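Purketti Living Room Pack
Practice scenes for home arm builders
Made by Rungnapa Wannasri at the Plornivau shared workshop
Version updated 31 October 2018

Purketti is a set of simulated living rooms for people who are building a pick-up arm at home and would like to make their first few hundred mistakes on a computer. You get the rooms, a ready-rigged arm and gripper, a drawer full of small things to leave lying around, and the scripts that tie it all together. If your bench is also your dining table (mine is!), you can work on the reaching part of your build long before the last bracket is printed.

I started it when I was putting together Amen, my own tidying arm, and got stuck on sofas. Tables are easy. A sofa has seams, rounded edges, a back that gets in the way of the elbow and an armrest waiting to catch your knuckles, and I wanted a place to try all of that again and again without wearing out my real one. The sofa room is still the one I open most, and I still love it.

What you get

The pack has 56 start layouts spread over the rooms, each with its own seed, so you can go back to the exact spot where your reach went wrong. There are 11 small objects to place, from easy blocks to awkward flat pieces with a point at one end. Every object has a separate collision shape that you can swap for your own. Colors are plain and strong on purpose, and you can change any of them in the room file.

You can run each layout from a fixed room view or from a close view by the gripper. I'd say use both from day one. A path that looks lovely from across the room can look very different when you're down by the fingers.

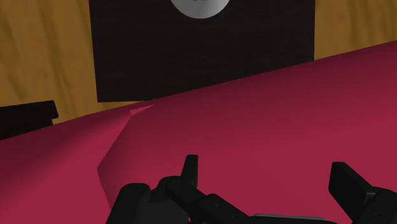 Close view from the sofa room, with both fingers in sight and the wood and black panel beyond.

The close view is the one most people end up wiring into their own code. It gives you color and depth at each step, saved next to the joint positions, and the file names line up so you don't have to match anything by hand. You can move the viewpoint with one line in the settings file if your own mount sits higher or further back.

Setting up

Unzip the folder, open the settings file and pick a room. The start script loads the arm, places an object and waits for you to press the space bar. From there you can drive the gripper with the keyboard, plug in a game controller, or hand control to your own planner through the Gebretsadik bridge, a small add-on that lives in the same folder. The bridge takes a target position and a finger width and sends back where everything ended up. It's tiny and I'm very fond of it.

My own routine goes like this: stop above the seat, open the fingers, check the gap on all sides, then come down slowly. I keep the object well away from the gripper at the start so the sideways move gets tested too.
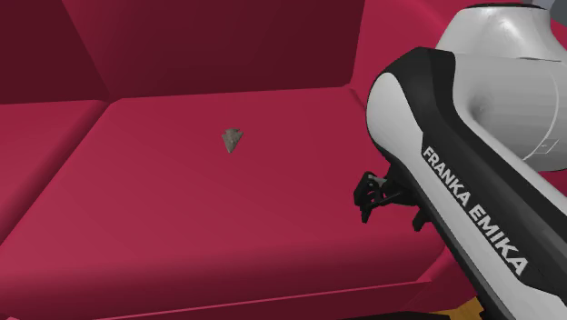 Flat pieces on a wide seat are a great first challenge, as there's so little height to grab. Start with the descent speed at its lowest setting and leave the finger width alone until your arm lines up over the target every time. After that, try turning the piece a little between runs. You'll learn a huge amount about your wrist angles in one evening!

What your computer needs

Any desktop with a separate graphics card should be happy. The full install takes 2,580 MB on disk, and a long session with depth saving switched on can add up to 1,691 MB more, so point the output folder at a drive with some room. If you're on a laptop, switch off depth and run the fixed view only. It's perfectly pleasant that way.

Good to know

Cushions are solid in this version. They have the right outline, but they don't sink when you press on them, so leave extra clearance when you move a path over to real upholstery. Softer seats are planned for the November update, along with a second sofa and a footstool.

The pack is a free download, and the room files are yours to change and share. If you build a new room, send it to the Plornivau shelf and I'll add it to the list with your name on it. Messy coffee tables are especially wanted.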